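Print this page | E-mail this page

Household Water Hardness Survey, Plovville and Cellthorpe
Interim progress report to the Riedl Fund
Submitted by Heidrun Kuster, November

Sampling in the second phase is complete. Of the households approached, 221 returned a usable kitchen tap sample and a signed questionnaire. Cellthorpe was slower than Plovville, mainly on account of the road closure on the north side, and the collection period there was extended by 6 days. The extension was covered from the existing travel line.

Samples were titrated in duplicate by Larasati Majimbun. Where the two readings differed by more than the agreed tolerance, a third was taken and the median recorded. This applied to 18 samples, most of them from the first batch, before the burette was replaced. The affected entries are flagged in the results file. 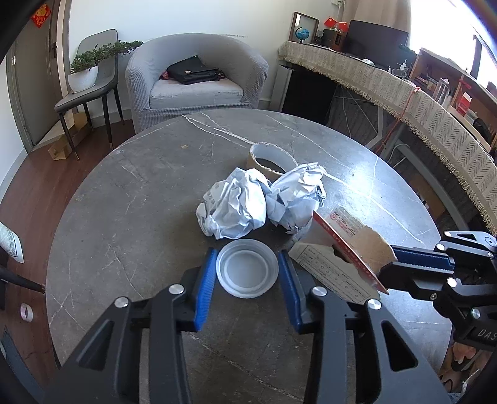 The questionnaire covers kettle descaling, use of softeners and the age of the building's pipework. Pipework age was the item most often left blank. Luzius Kofler is now checking the missing entries against municipal building records -- access was granted last month -- and expects to close most of the gaps before the data are locked. Tenants in the newer blocks generally gave the date they moved in, so those answers have been set aside.

Spending stands at about 50 percent of the phase budget. Reagents came in under estimate; postage came in over. We request permission to move the reagent balance to postage for the results letters to households. No change to the total is sought.

Remaining work for this phase: the map of hardness by supply zone (Chunhua Mao), the household letters, and a short comparison with the phase one figures. The draft map uses the old zone boundaries and will be redrawn once the utility supplies the current ones.

Contact: Heidrun Kuster, project office, Plovville | Copyright Household Water Hardness Survey | Back to top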